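Skarkmont practice

The Skarkmont practice is a set of working rules for two-finger grippers handling light desk items on pale or reflective surfaces. It was drafted by Coetzee and revised in June.

Approach

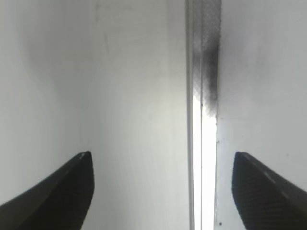
Fingers stay open until the wrist view has been checked. Glare on metal trim is not to be used as an edge for alignment. The rules allow up to 3 corrections per approach.

Clearance

A stop point is set 30 mm above the work surface. Raised rails are entered in the cell map before the first run.

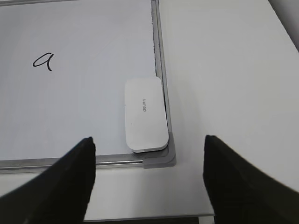
Whiteboard corner with eraser, fingers apart.

Grip

Contact is made on opposite sides of the item, and force is held for 2 seconds before travel. 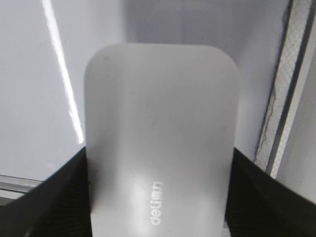 Wutside sites also log finger pad wear every 7 days. Pads with torn ribbing are replaced in pairs.

Items beside a rail

An item close to a rail is approached along the rail's length.

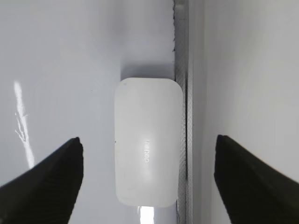
Closing speed is cut by half on the rail side. The Fomemine variant omits this step for soft items.

See also: End effector; Wrist camera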